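# Two grippers, one plastic bin

Dilani Nanayakkara has spent most of March trying to decide which hand to put on a robot arm. The choice is between two: a parallel gripper from Brilex, with flat rubber pads, and a three-fingered one from Wundberg that costs a good deal more.

Her firm, Plerum, sorts returned goods for small shops. A lot of the work is lifting bins from one place and setting them down in another, and that is where the old gripper kept failing. It pinched the rim and the rim bent.

Nektarios Dimitriou, who builds the test rigs, tried a different approach. He left the bin as it was and gave the arm something better to hold. A wooden rod now runs diagonally across the top, held by a black wire handle at each end and bound on with white zip ties. The bin sits on a white platform with small, colourful items piled inside, and the arm comes in from the front.

"I wanted something we could take off again with a pair of cutters," he says.

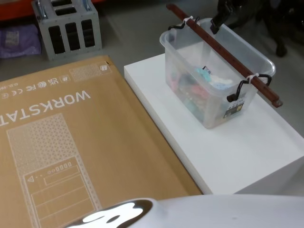
## What the trials showed

Each gripper did 300 lifts. The Brilex dropped the bin 23 times, nearly always when it took hold too far from the middle of the rod and the load swung. The Wundberg dropped it 2 times. It was also slower, and Dimitriou had to rewrite part of the controller code before the fingers would close evenly.

The wrist camera caused trouble with both. Clear plastic is hard for it to pick out, so the software now looks for the rod first and works out the rest from there.

Nanayakkara has asked for the Wundberg on a month's loan. The Brilex stays on the second arm – it does well enough with boxes.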